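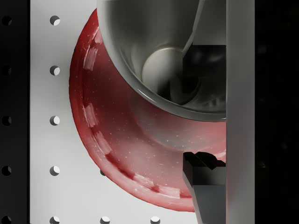
Kitchen Arm Tips: Setting the Table Before a Run

Clear anything that is not part of the task. Stray lids and dishcloths go outside the arm's reach.

Leave a gap of at least 39 mm between dishes that will be picked up separately. Fingers need room on both sides of a rim.

Unstack before you start. If a cup has to sit in a bowl, take the cup out first, then the bowl. Remove spoons and other utensils by hand.

Check finger pads for grease. Wipe with warm water and a drop of dish soap, dry, and replace after 3000 grips.
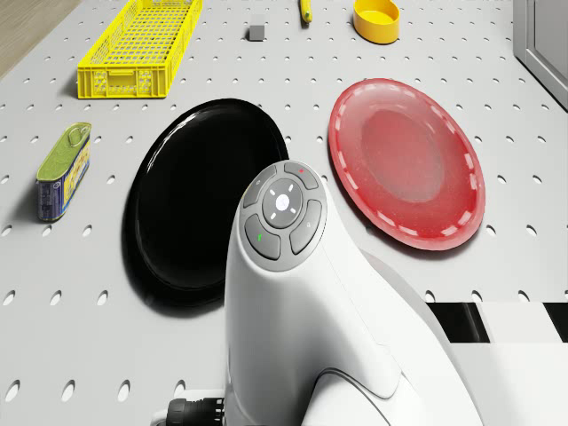
Plates on both sides of the arm, with the can and crate farther out.

Tall items belong at the side, away from the path between pickup and drop-off. Opened cans should not be on the table at all.

Route cables so that the wrist can turn fully without pulling. Test this at low speed with the fingers empty.

Keep hands off the table while the arm is powered. Stop it, wait two seconds, then reach in.

Log every dropped dish. Chipped ones go in the trash and do not return to the shelf.

Checked by Kerttu Kiiskinen, Skemmont test kitchen. Revised in August.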